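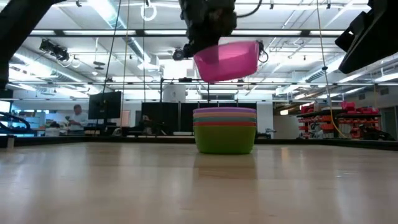
Oct 2, 2024

I have been driving robot arms by hand for most of a year now, and I still come home and catch myself reaching for a coffee mug as if I had a gripper for a hand (slowly, from above, with a lot of unnecessary lining up first). My family has stopped asking.

Lately it's bowls, day in and day out. We're building up a nesting set for the Pumphrey project, which means I hold the controls, the arm follows, and the colored bowls go one inside the other until they're all in the stack. Then I take the stack apart, scatter the bowls, and start over. The goal is 4000 good runs by November, and as of last night we had 1208, so you can guess what I'll be up to this month!

What I love about it, and I know how this sounds, is that you have to learn your own hands first. I've stacked bowls my whole life without a thought. Ask me to do it through an arm, with no feeling in the fingertips at all, and suddenly I'm noticing that a bowl gripped by one side likes to hang at a tilt, and that you can either level it before you come down or let the far rim touch first and roll it in. I started out a leveler. These days I'm mostly a roller, though the folks who set up our Horier software would like me to please pick one, so the robot doesn't learn to dither in midair the way I do.

And it does learn the dithering! We trained an early version on 563 of my runs, back when I was nervous, and it paused above the stack every single time, just like me. I was mortified and a bit touched.

So my advice, if you're starting out, is to go slower than you want to but don't stop. Breathe out on the way down. If you miss, lift up and try again calmly, and keep the run, as a clean recovery is worth having. I do 22 in a sitting and then get up and walk around, otherwise my wrists complain all evening.

Next up is cups with handles, which I'm told are much worse. I've been practicing at the kitchen sink.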